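Damask (the wallpaper kind)

By Ketill Hjaltadóttir
6 Dec 2024
4 min read

Damask is a pattern family you already know even if you've never used the word. It's the one with the big, symmetrical, leafy medallions, usually in two shades that sit close together, and it has been going up on walls for a very long time. I keep this entry chatty because the subject deserves it (and because I've hung a lot of the stuff and have opinions!).
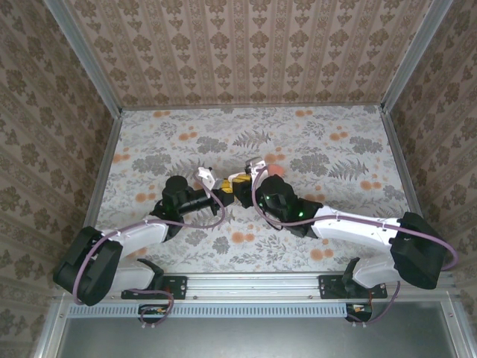

The name comes from Damascus, and it belonged to cloth long before it belonged to paper. Woven damask gets its pattern from the weave itself, so the motif shows up as a change in shine more than a change in color. Wallpaper can't do that, so printers fake it with a second tone, or a bit of gloss over matte, or flocking, where fine fibers are stuck down to make a velvety raised shape. My grandmother had flocked damask in her hallway and we were forever being told to stop petting it.

Motifs

The classic motif is built on an upright oval or a pointed arch, with leaves curling out from the middle and some sort of flower, pomegranate or artichoke in the center. Fold it down the middle and both halves match. When the motifs get rounder and more self-contained, people start calling them medallions, and I don't think the line between the two is worth a fight.

Layout

Most damasks are laid out on a half-drop, so each motif sits in the gap between its neighbors in the next column. Stack the motifs in vertical stripes instead and you get a much more formal look, and a room that feels taller. I like the striped version behind a bed or at the end of a narrow room, and I like it less on a wall that isn't straight. Stripes tell on you. I once papered a sloping wall in Radovmont with one and spent a whole evening pretending the last strip was fine.

Color

Brown on beige or cream is the workhorse. It hides scuffs, goes with old furniture, and never looks as loud on the wall as it does in the sample book. Gray on white is cooler and shows dirt sooner. Deep red and gold belongs in a restaurant, or in my aunt's dining room, which she would tell you is the same thing.

Mixing with other prints

People get nervous about putting another pattern in a damask room, and they shouldn't. The trick I use is to change both the scale and the mood. Damask is stiff and symmetrical, so give it something loose: ferns, sprigs, scattered dots, anything that looks as if it was dropped there. A pale fabric with a gray leaf print is a nice partner for brown damask, and a little orange in the mix wakes up the whole room.

Hanging it

Check the pattern repeat before you buy. A repeat of 25 inches is pretty common on the bigger designs, and you can lose most of one on every strip just getting the motifs to line up. For my own bedroom in Ardale I ordered two extra rolls and used both. Start with a motif centered on the wall you see first when you walk in, work outward, and let the mismatch land in the corner behind the door.

See also: brocade, flocking, pattern repeat, toile

Contact | © 2024 Ketill Hjaltadóttir | Back to top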